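Search this site
Enter keywords Go
08/12/2025
By Lok-yiu Lui

Rising signs for people who only know their sun sign – my notes for the Vodbridge talk

Start with hands up. Who knows their sun sign? (Everybody, always.) Who knows their rising sign? Then wait, because a few people will half raise a hand and look at whoever they came with. Tell those people they're in the right room.

Say hello properly. I've been reading charts for friends, friends of friends and the occasional brother-in-law who "doesn't believe in it" but wanted the printout. My folder at home has 1536 charts in it, and I still get a little thrill when a new one comes up on the screen.

Right, what is a rising sign. It's the zodiac sign that was coming up over the eastern horizon at the minute and in the place you were born. The sun hangs around in one sign for a month or so, and that's why the horoscope in the paper can get away with a birthday. The horizon doesn't wait like that! All twelve signs come up over it in a day, so two babies born on the same morning in the same hospital can have different rising signs if one of them took her time.

Pause here for the twins question. There is always a twins question. Answer: yes, even a short gap can shift things if the sign was just about to change over, and if it wasn't, the twins will share a rising sign and you have to look at the finer detail. Don't get dragged into the finer detail. I did that at Badden and we never got to the houses.

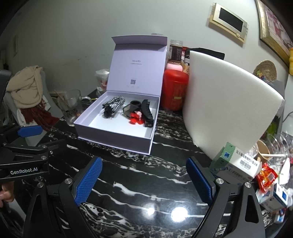
The sun sign is who you are when you're being yourself, and the rising sign is how you come across before anybody's had a chance to find that out. I like to think of it as packaging. Take a gift box, a pale lavender-white one, with the lid standing up and a small logo printed inside it, and a little QR code further down. You've already made up your mind about that box, haven't you? You've decided if it's fancy, and if it's for you, and you haven't touched a thing. People do that to you when you walk into a party. If you're a Cancer sun with Aries rising, they meet the Aries first and get quite a surprise when you cry at the dog food commercial.

Let them laugh, drink some water.

Now go through a few risings quickly. Don't read all twelve out, it's deadly. Pick 4 from the room if people shout, otherwise use these:

Leo rising – walks in and the room knows it. Often great hair, or at least strong opinions about hair. Can be very shy underneath and people don't believe them.

Virgo rising – comes across neat and a bit reserved, gets asked for directions by strangers. I'm one of these. I have been asked for directions in cities I'd been in for an hour.

Sagittarius rising – looks like they're up for anything, gets invited to everything, and then has to explain that they're a Taurus and would like to be home by nine.

Scorpio rising – the stare. They may only be thinking about lunch. Tell the story of my old boss, keep it short, leave out the name.

Next part is birth times, and this is where I need to slow down because it's the bit people write down. You need three things for a rising sign: date, place and time. The time is the one that goes missing. Some birth certificates have it and plenty don't. Ask your mother, then ask your aunt, and see if the two answers match. "Just before supper" is useful! "During the big storm" is useful too if you can look up the storm. Baby books are good, and so are the little bracelets from the hospital if someone kept one.

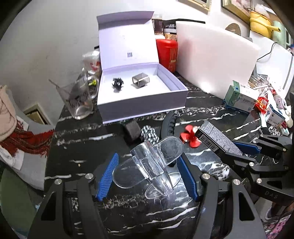 If you really can't find a time, don't panic and please don't make one up. You can still read the sun, most of the planets, and usually the moon, and you can read those well. Some people put in noon as a stand-in, and that's fine so long as you ignore the rising sign it gives you. I've seen people get very attached to a noon rising. One lady at the MacDonald Room had been a proud Libra rising for years on the strength of a noon chart, and when the real time came out of a drawer she was Capricorn. She took it well, and said it explained her shoes.

Daylight saving! Don't skip this again. If the clocks had gone forward where you were born, the chart has to know about it. I do my charts in Brallitix and it asks for the town and works that out, but I still check, particularly for older birthdays. An hour out can put you in the wrong rising sign.

Then the houses, but only a taste. Your rising sign sets the first house and the rest follow around the wheel. First is you and how you look, second is money and belongings, and I'd stop at the third, which is siblings, neighbors and short trips. There's enough in those 3 to keep anyone busy for a week. Anybody who wants the other nine can come to the longer session.

Activity, if there's time: everyone turns to a person they didn't come with and guesses that person's rising sign. Give it 5 minutes, then ring the bell. Tell them guessing wrong is half the fun – I guess wrong plenty, and I do this every week.

Questions. Likely ones: is rising the same as ascendant (yes, same thing, two words), which one should I read in the magazine (both, I read rising first), does my rising sign change when I move (your birth chart stays put, relocation charts are a separate talk).

Put the sign-up sheet by the door and remember to pick my pen back up.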